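Ifor Price
10 Feb 2018

Thread on repainting the steel handrails and door at the Gevdale pump house. Built 1961, repainted more times than the records show. Posting mostly for whoever gets the job next.

Existing coating is an old alkyd over red primer. Tested for lead before any sanding. Positive on the primer, negative on the top two coats. That decided the method: wet abrade the top coats only, leave sound primer alone, chemical stripper where it had lifted.

Adhesion first. Cross-cut with a sharp blade, tape, pull. The door passed everywhere except the bottom rail. Handrails failed at each bracket, where water sits behind the flange.

Washed down with sugar soap, rinsed twice. If the rinse water still beads, there is grease or wax left and you go again. Two areas near the latch needed a third wash.

Colour. The old spec sheet says "Brinen green" with no code and no maker. I cut a chip from behind the hinge plate, where the sun never got to it, and had it matched. The outer face had chalked and looked two shades lighter. Match the hidden chip. 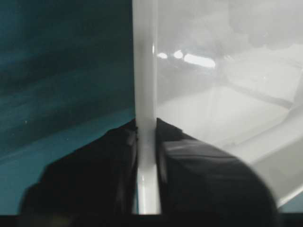

Gloss level matters more than hue on a job like this. A satin next to an old full gloss will read as a different colour from across the yard, even from the same tin. We went full gloss on everything.

Dew point. Steel has to sit at least 3 degrees above it, and you measure the steel, not the air. North side of the building didn't get there until late morning. Lost half a day to that and would lose it again.

We use cookies to improve your experience and show you relevant content. Manage preferences | Accept all

Brush marks. Alkyd gloss levels itself if you leave it alone. Most of the marks I've had to fix came from going back over an edge after ten minutes. Lay it on, tip off once, walk away.

Recoat window on the tin is 16 to 24 hours. In cool weather I allow longer and check with a thumbnail in a hidden corner. Full hardness I take as 168 hours. Door wedged open until then or the seal bonds to the paint.

Brackets: stripped, primed, and bedded on a thin bead of neutral-cure sealant with a gap left at the bottom so water can drain. The old ones were sealed all the way round, and that held the water in.

Next inspection is October. I'll check the brackets first, then the bottom rail of the door. Arroyo depot has the leftover paint and the chip, labelled, second shelf.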